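**Kitchen chores still a stretch for robot arms, Clornus says**

Clornus has finished the first round of its household chores program and says its software is not ready to leave the simulator. Over the summer the company ran 432 attempts at everyday kitchen jobs, including wiping a counter, putting a jar back on a shelf and placing a cup in the sink.

The jobs were split into 13 tasks. The software met the company's own standard on 2 of them, both of which involved moving a single object a short distance across an open surface. 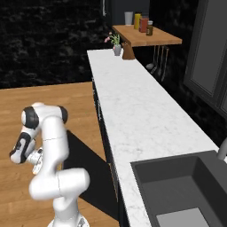 Reaching over a counter to a shelf was the weakest area, with a success rate of 33 percent. Beverley Donnelly, who manages the program, said most failures came in the last few inches, when the arm had to set something down next to other items.

"It can pick up a jar. Putting it back where you'd want it is a different problem," she said. "I wouldn't let it near my own dishes yet."

Rhys Kereama of Peltard, a cleaning contractor that has followed the work, said the results matched what he expected. His company has looked at automation for its staff kitchens but has no plans to buy.

"A person does the whole room and then goes on to the next one," Kereama said. "We'd need to see that before we talk about price."

Clornus plans to start a second round in August, with more time spent on shelves and sinks. It has not set a date for trials in a real kitchen.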